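Section 4 — Setting up the three-tub sorting station

For the Skaltwood small parts kit. If you have the older Judeck trays, skip to section 5, the lids are different.

You will need: three open tubs, one table, a damp cloth, the label sheet (inside the back cover), a pencil. Labels come later, don't stick anything yet.

1. Wipe the table. Dry it. Tubs slide on a wet top.

2. Push the table up to a wall. Plain wall if there's a choice. Small parts have a way of going over the back edge and you will be on your knees looking for them.

3. Lids off, all three. Put them somewhere else. Not under the tubs.

4. Stand the tubs in one row, side by side. Leave a finger's gap or so between them, enough to lift one without dragging its neighbour.

5. Leave clear table in front of the row. Hand to elbow is plenty. Tip the mixed parts out here, a handful at a time.

Note: you can tip the whole bag out if you're in a hurry but a full bag is 2000 pieces and they roll.

6. Decide what goes where before you start. Our usual order, left to right: keep, check, return. Left-handed people often swap it round. Fine, as long as everybody at the table uses the same order.

7. Write the labels, then stick them on the front of each tub, below the rim. Pencil only. Pen smudges on this paper and the replacment sheets are part no. 86 on the order form.

8. Do a short run first. Sort 24 pieces, look in each tub, move anything that's gone wrong. Then carry on.

CAUTION: do not fill past three quarters. An over-full tub tips when you pick it up by one side.

CAUTION: small parts. Keep away from young children and dogs.

Changing over

When a tub gets to the three-quarter mark, stop. Lift it straight up with both hands, empty it into its bag, put it back in the same spot. Same spot matters — people reach without looking after the first ten minutes.

If the "check" tub fills faster than the others, the sorting rule is too vague. Go back to step 6.

Note from Ernő Somogyi, who wrote the first version of this section: a tub with a sticky bottom should be washed in warm soapy water and left upside down overnight. No dishwasher, the rims warp.

End of session: empty all three, wipe out, back in the row with the tops open to air. Lids go on once they're properly dry. Leave teh tubs in the same order for whoever is on next.

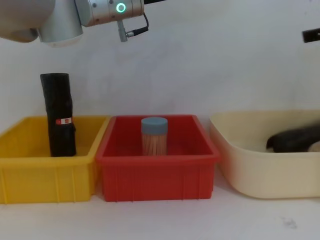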